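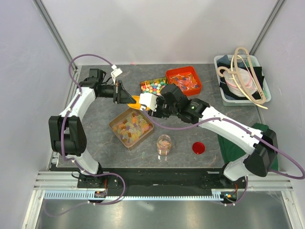

Vol. 12, No. 336

Two-arm cells, good practice gallery – Butport bench

Quick one this issue. We've been rewriting the house rules for bench cells at Senodura and the Butport page got the most mail, so here it goes first. Candy scooping task, tray under the grippers, jar up front.

Cables. Purple run ties to the arm, small white ties, slack left for the wrist. House rule says check every loop at full reach before the shift, both arms. No exceptions for short jobs.

Shared tool. Both wrists close in over one orange scoop. Rule 4: one arm owns the tool at a time, the other one waits for the release signal. Slow speed only inside the shared zone. Write the zone down, dont keep it in your head.

Stray items. One gummy loose on the tabletop, left of the jar. Anything dropped gets logged, then picked up with the arms stopped. Hands in = power held off. Every time.

Lids. Dark red one lying flat under the right arm. New wording – lids count as obstacles and go in the layout sheet like any container.

Soft stuff. Cloth gets its own line now, keep it clear of the elbows when you set up.

Wear checks every 600 cycles, full teardown at 3,000. Bisumero and Safavi bench sheets are next, same format. Send corections before the end of December.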